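Ticket 689 — Hand-held gripper: recordings stop early, jaw width reads wrong
Queue: Groltimcombe robotics club, equipment help
Opened by: Zane Priedītis
Status: closed
Priority: normal (changed from low)

Description of the problem

We are the student group working on the cloth task. We collect demonstrations with the hand-held gripper, and later the arm called Endora must repeat them. Since Wednesday we have two problems, and I am not sure if they are one problem or two.

First problem: the recording stops by itself. We press start, the light goes green, and after 29 seconds the file is closed. The program does not show an error. It only writes "session ended" as if we pressed the button.

Second problem: the jaw width in the log does not agree with the real jaws. When the jaws are fully closed, the log should say 0 and it says 20. When they are fully open it looks normal.

Steps to repeat it

Start the Flolusell recorder on the bench laptop. Choose the profile "cloth". Press start, wait for green, then open and close the jaws slowly. Do nothing else. It stops at 29 seconds every time.

What I tried before I opened this ticket

Restarted the recorder. No change.
Restarted the laptop. No change.
Different USB port on the same side. No change.
Different USB cable, the short one from the drawer. No change, but I put the old one back, as the short one pulls on the connector when you lift the gripper.
Deleted the old sessions, in case the disk was full. There was a lot of free space already, so this was not the reason.

I have also exported one view from the gripper camera during a test, with the black fabric piece on the gray table and the yellow table behind it. The picture itself seems good to me, so I think the camera is not the guilty part.
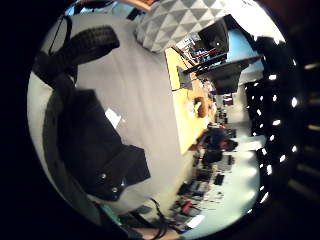
Eglītis: I had the same early stop last term and it was the profile file, so please look there before you open the gripper. There is a line with max_frames. If somebody copied the profile from the short calibration test, it still has the small limit from that test, and the recorder closes the file very politely when it gets there. For the jaw width, run the zero routine again with the jaws closed by hand. Do not trust the zero that is saved, it is from the old finger pads. Can you also send the last lines of the log?

Reply from Zane Priedītis, 4:10 p.m.

Thank you, that was fast. The last lines of the log:

camera ok
width sensor ok
profile cloth loaded
limit reached, closing file
session ended

So there was a message about the limit, but it is only in the log and not in the window. I did not scroll up enough, sorry.

I opened the profile. The line max_frames is there, and it is exactly as you say: the header of the file still has the name of the calibration test. I think it was copied when we made the cloth profile, and then only the title was changed. I deleted the line and saved the file under a new name, so the old one is still there if another group needs it.

First test after the change: the recording ran for 200 seconds and I stopped it myself with the button. Second test: the same.

Reply from Zane Priedītis, 5:35 p.m.

Now the jaw width. I made the zero routine two times. The first time it was refused with "unstable reading". I held the jaws closed with my hand, but my hand was moving a little. For the second try I used a rubber band and it was accepted. The log now says 0 when closed.

One question is still open for me. After the zero routine the value for fully open is also lower than before. Is this correct? I would expect that only the closed end changes.

Eglītis: Yes, correct. The zero moves the whole scale. The open value looked normal to you before only because the profile cuts everything above the maximum. Your old recordings have wrong widths in all of the range, so please do not mix them with the new ones for training.

Reply from Zane Priedītis, 6:05 p.m.

Understood. I moved the old files to a folder "bad_width" and did not delete them — maybe the video part is still useful for the report. We will record the folding part again from the beginning.

For the next group: load "cloth_v2", not "cloth". The rubber band is in the box with the finger pads. Please close the ticket.

Closed by: Eglītis
Resolution: frame limit copied from another profile; width sensor zeroed again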